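# Prerkent 双手工作台:搭建与日常维护说明

先说一句,这份 README 是我边干边写的,顺序有点乱,想找哪段直接搜关键词吧。仓库里放的是 Prerkent 这个工位的配置文件、校准表和一部分录制数据。工位在 Pamosberg 那边的二楼,两条手臂、两只五指手,头部一个相机,前面一张桌子,就这些。任务是“把纸团扔进翻盖桶”,听着简单,我在它身上花的时间比我愿意承认的多得多。

## 数据里有什么

目前放出来的是 1,235 条片段,每条一个文件夹,里面有头部相机视频、两臂关节角、十根手指的电机电流,还有一个 notes.txt。notes.txt 不一定有内容,我懒的时候就空着。失败的片段没删,文件名后面带 _f,训练的时候要不要用你自己决定。

二月份之前录的那批手指零点有偏差,右手拇指尤其明显,文件夹 old_zero 里的都是。我写了个 fix_zero.py 可以补,补完能用,但接触瞬间的电流曲线还是会怪怪的,做力相关的东西就别碰那批了。

## 开机顺序

1. 先开控制柜总电源,等风扇声音稳下来。
2. 再开左臂、右臂。反过来也能起,就是右臂偶尔会报通信超时,得重来一遍。
3. 跑 check_hand.sh,两只手会各自慢慢握一次、张一次。手边别放杯子!
4. 看终端里的温度,低于 37 度再开始录。高了就歇会儿,去喝口水。
5. 最后开相机,确认时间戳在走。

停机倒着来就行。急停按过之后一定要重新跑第 3 步,别偷懒直接接着录,我偷过一次懒,那一下午的数据全扔了。

## 桌面怎么摆

桶靠墙放,离桌子前沿留出一大截,给两只手活动。桶盖开始前手动翻开,脚踏那一侧朝向相机。纸团用普通白纸揉,揉得松一点,太紧了手指捏不住会弹走,太松了进桶口又容易挂边。起始时左手空着停在桌面上方,右手负责拿纸。

桌面反光是个老问题。我换过两次灯的位置,现在中间还是会亮一块,深度图在那里会有小洞,fill_depth.py 里有个简单的填补,凑合用。桶口那圈金属更麻烦,反光一条一条的,我干脆在掩码里把它单独标成了一类,类别号见 labels.yaml。
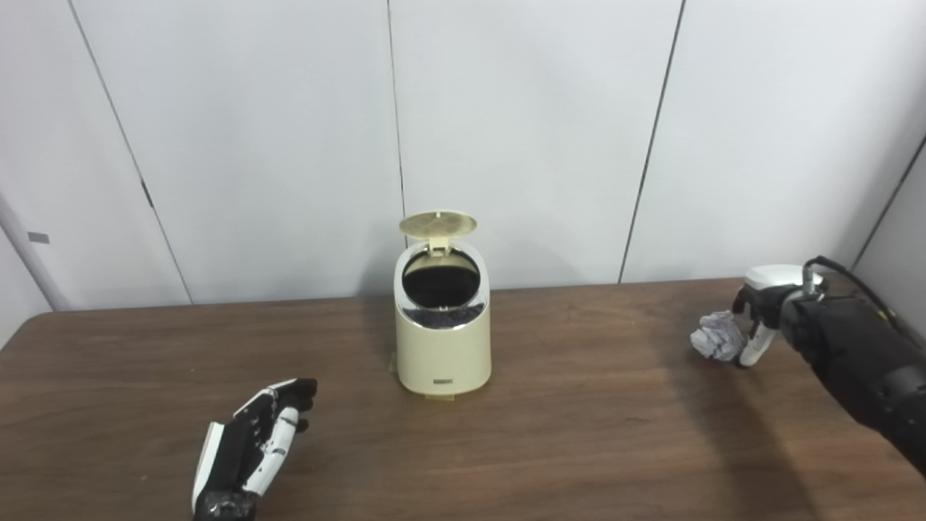 图 1:右手捏着纸团,左手空着,桶盖已翻开。

检查起始姿态的时候,我一般盯两个地方。一个是右手背后的那根黑线,它从手腕后面拱起来,绕过手再顺着前臂往下走。拱得太高会挡相机,拱得太低手腕一转就绷住。我的办法比较土:手动把手腕转到两头的极限,线还有余量就行,然后再固定。另一个是纸团的高度,捏起来以后停在桌面上方一点点就好,抬太高的话后面的轨迹会先往下掉一截,看着很别扭。

## 右手的保养

右手干的活多,坏得也快。我现在的规矩是每 100 条停一次,擦指尖,看螺丝,顺手把纸屑吹掉。纸屑这东西真的烦,钻进指节缝里以后手指回程会慢半拍,电流却看不出什么,你会以为是控制参数的问题(我就是这么以为的,调了两天参数……)。

满 3,000 次抓握换一套腱绳。计数器在 hand_counter.json 里,换完记得手动清零,它不会自己清。换的步骤:

- 断电,把手指全部掰直,慢慢掰,别硬来
- 松开手背盖子的螺丝,盖子往上提
- 旧绳剪断前先拍张照,绕法很容易记混
- 新绳穿好以后先别拉紧,五根都穿完再一起调
- 盖回去,跑 check_hand.sh,听有没有咔哒声

有咔哒声多半是拇指那根绕错了槽。我每次都是拇指。

腱绳我用的是 Trnka 的备件包,里面还送一把小扳手,那把扳手比我工具箱里的都好用。左手到现在只换过一回,它大部分时间就悬在那儿。

## 校准

手眼校准用的标定板在抽屉里,边角磕掉了一点,不影响。脚本叫 calib_osten.py,Osten 是这套校准流程的代号,跟别的没关系,名字起早了懒得改。跑一遍大概一杯咖啡的工夫。桌子被撞过、相机被碰过、手拆过,三种情况随便占一种就重跑。结果存到 calib/ 下面,旧的别覆盖,录制数据是按文件名去找对应校准的,覆盖了前面的就全对不上了。

## 已知问题

- 少数片段里桶被手指带偏了一点,notes 里写了 shift。
- 右前臂的影子会落在桌面上,分割模型有时候把影子当成物体。
- 左右手的时间戳差一帧,load.py 里已经对齐,自己写读取的要注意。
- 桶里的废纸没有每条都清,所以桶内初始状态不一致。想要空桶片段的话按 empty 标签筛,不多。

有问题提 issue,我看得慢但会看。

评论(4)

纸团小王子:腱绳绕法能不能把照片也传上来?我也是拇指咔哒,拆了三遍了。

回复 作者:下次换的时候拍清楚点再传,手上那张糊得我自己都看不懂。

lab_7788:old_zero 那批跑了 fix_zero.py 以后腕部角度好像也变了,是正常的吗?

回复 作者:不正常,你拉一下最新的,老版本会把腕部也一起减掉,我的锅。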